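4. 天板のお手入れと補修

この章では、Lilden ダイニングテーブルの天板の日常のお手入れ、オイルの塗り直し、小さな傷の補修について説明します。組み立てと脚の調整は第3章をご覧ください。

4-1 日常のお手入れ

1. 食べこぼしや水滴は、気づいたときに乾いた布で拭き取ります。
2. 汚れが残る場合は、水で薄めた中性洗剤を布に含ませ、固く絞って木目に沿って拭きます。
3. 洗剤分が残らないよう、水拭きと乾拭きで仕上げます。

注意
・シンナー、アルコール、漂白剤、メラミンスポンジは使用しないでください。塗装面が白くなることがあります。
・熱い鍋や湯のみを直接置かないでください。輪じみの原因になります。
・ビニール製のマットを敷いたままにすると、色移りやべたつきが生じることがあります。

4-2 オイルの塗り直し

表面がかさついてきたら、付属の Drasero メンテナンスオイルを塗ります。作業は室温20℃前後の、換気のよい場所で行ってください。

1. 天板の上のものをすべて下ろし、4-1の手順で汚れを落として十分に乾かします。
2. 付属の研磨パッド(細目)で、木目に沿って軽くこすります。円を描くように動かすと跡が残ります。
3. 研磨の粉を乾いた布で取り除きます。
4. オイルの缶をよく振り、布に少量取って薄く塗り広げます。木口(天板の端の断面)は吸い込みが多いため、二度塗りしてください。
5. 別の布で余分なオイルを拭き取ります。手で触れてべたつく場合は、拭き取りが足りません。
6. そのまま17時間以上乾燥させます。乾燥中は物を置かないでください。

警告
オイルの染みた布は自然発火するおそれがあります。使用後はすぐに水に浸し、お住まいの自治体の区分に従って処分してください。

4-3 へこみと浅い傷

1. へこんだ部分に水を数滴落とし、しばらく置きます。
2. 濡らした布を当て、中温のアイロンの先を数秒ずつ当てます。一度に長く当てると焦げます。
3. 完全に乾いてから、研磨パッドでならし、オイルを塗ります。

補足:繊維が切れている深い傷は、この方法では戻りません。Golow サービス窓口までご相談ください。天板の削り直し(有償)も承ります。

4-4 設置場所について

エアコンの風が直接当たる場所や、床暖房の真上は避けてください。反りや割れの原因になります。窓際でお使いの場合は、日焼けの差が出ないよう、卓上の小物の位置をときどき変えてください。夏場、特に8月は湿度が高く、オイルの乾きが遅くなります。乾燥時間を長めに取ってください。

改訂:2020年7月3日 文:Bogdan Malinowski 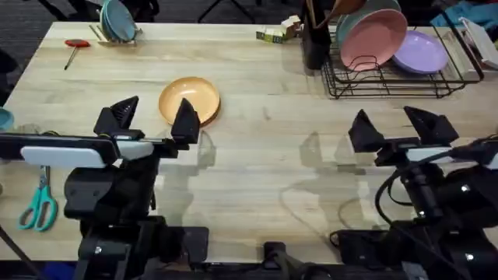
図4 明るい色の木の天板。木目はまっすぐに通っている。お手入れは木目の方向に行う。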